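Day two of no alarm. Slept till nine, felt worse. Apparently that's a thing?? The Heston sleep app gave me a 2 out of five and a sad little moon. Thanks.

So new plan. No phone after ten, no coffee after lunch, same wake up time even on Saturdays (ugh). Was going to count sheep but got to 1000 once in college and was still wide awake, just annoyed. 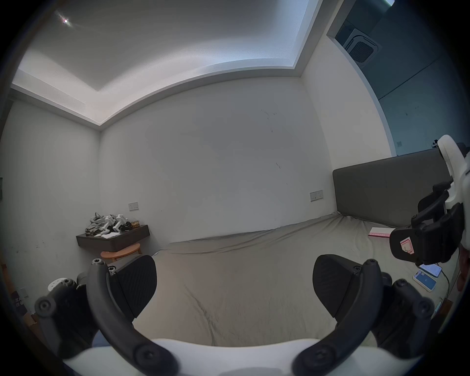

A reader on my last post said the wake up time is the only part that matters, and to let bedtime sort itself out. Going to try it till May. If I'm still a zombie by then I'll beleive in the magnesium stuff everyone keeps pushing at me.

Also quit naps. Mostly. The couch doesnt count.

More later, have to run, bus.

Mar 8, 2022

2 comments | 3423 shares

wosum: same time every day worked for me, took weeks tho. hang in there

Gentile Mom: the couch counts!!

Recent posts
Why I gave up on the Flolell planner
Soup again
Walking to work, week one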